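September, 7:40 in the morning

Rewrote the bench rules for the handheld grippers last night and I'm pretty pleased with them, so they go in here before I forget why half of them exist. Máté and Sabina, please scribble on this!

The old sheet had grown to 31 items. Some contradicted each other (clean the lens "before each session" and also "never during a shift", thanks Trumel template) and most were never read past the first page. The new one fits on a single side:

- Calibration check at the start of every block, again after any drop or bump. Write down the result even when it's fine.
- Tag faces stay clear. No tape over the corners, no sleeves hanging in front, no fingers on the print.
- Grip width zeroed with the jaws fully closed and nothing between them.
- Bad take: say "scrap" out loud, open the jaws, start over from the rest position. Don't rescue it halfway.
- One fabric type per block. Mixed piles get their own block and their own label.
- 2 people sign off on a new task before it goes into the main set.

The scrap rule is my favorite. Shahab went back through 800 takes from the Cendero set and the ones that gave him trouble were nearly all half-rescued grabs, where the cloth slid, got caught again lower down and then carried on as if that was the plan. A clean failure is useful to us. A muddled one costs Shahab an afternoon.

Knits deserve a line of their own, I think. They stretch, so "lifted" needs a definition: I've put down that the whole piece has to be clear of the surface before the take counts as a lift. Barbara wants a hold time as well. Fine with me, but let's pick one number and use it for wovens too.

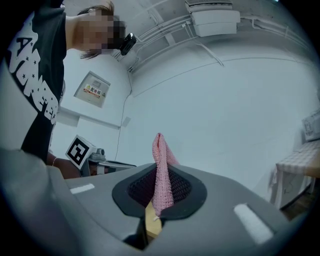 For pinch grabs I'd like us to agree on one fold, pulled up to a single point, and keep it for the whole block. With a pink knit like this one the peak is easy to judge by eye, and the same wording ought to do for the towels. Ming-te suggested adding a note on approach speed – slow in the last bit, no stabbing – and I've written that in pencil until we've tried it with the Szekeres jaws.

Still open:

- File names. Pristodport's importer chokes on spaces, so underscores only? Ask Sabina.
- Upper limit for a block. I've got 2000 takes penciled in for the full task and no idea how to split it fairly.
- Does the calibration log live with the gripper or with the operator? I vote gripper.

Printing a copy for each bench after lunch. Cross things out, I mean it!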